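Plineo Live Sessions – lyrics and set lists

Transcribed set lists and lyrics from the Plineo studio sessions, 2,192 songs in all. Gunnel Dalen checked the spellings of song titles against the sleeves.

Black tote with the orange-brown strap: merch table, Urnwood show.

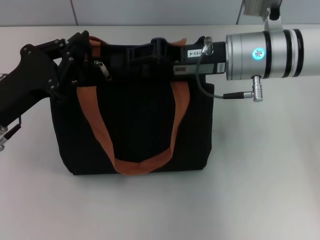
Files

songs.csv – one row per song
sets.csv – running order for 34 shows

Known gaps

The January show at Rangel is missing its encore. Medleys are split into 2 rows.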